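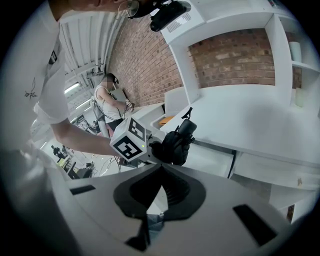 Ridge Line

The tent was the Solley, second revision, and it had been pitched on the Lorum plateau for 26 hours when the wind came round to the north. Selamawit Worku wrote the change in the log and checked the windward guys. Each was a 2 mm cord with a line-lok at the lower end. The third had slipped by the width of her thumb. She took it up and wrote that down too.

Inside, Indrek Šimkus lay on the closed-cell pad with his boots on.

"What's it reading?" he said.

"Gusting 40."

"Miles?"

"The meter only does miles."

The design called for failure at 54. Hacer Canpolat had done the numbers in June, at the Jalik workshop, with the pole section clamped at both ends and a bucket of sand hung from the middle. The pole bent, held, bent further and split along the grain of the sleeve. She had cut out the split piece and mailed it to each of them in a padded envelope. Selamawit kept hers in the lid of her pack.

The order of work in high wind was printed on the stuff sack. Close the leeward vent last. Do not kneel on the floor seam. If a pole goes, drop the ridge and lie on it.

"We could drop it now," Indrek said.

"Then we have no result."

"We have a result up to 40."

She considered this. It was correct. The contract with Öztürkmen asked for a night in exposed terrain and did not say the tent had to be standing at the end of it. She put the pencil behind her ear and went over the tasks left before dark.

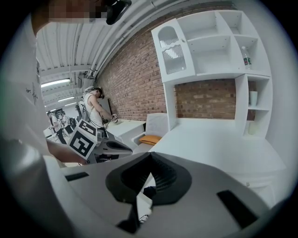 Night

At the second gust over the previous maximum, the fabric on the north panel went flat and stayed flat. The noise stopped being separate sounds. Indrek sat up and put his back against the pole, and she did the same on the other side, so that their shoulders were level with the hub.

"You're spoiling the test," she said.

"Write it down."

She wrote: two occupants bracing, north panel. She did not write the time. The lamp swung on its loop and she could feel the pole working between her shoulder blades, a small regular movement, like someone trying a door.

By first light the wind had fallen to nothing the meter could register. Indrek was asleep sitting up. She unzipped the door, walked the guys in order, and found the third one had slipped again, by the same amount.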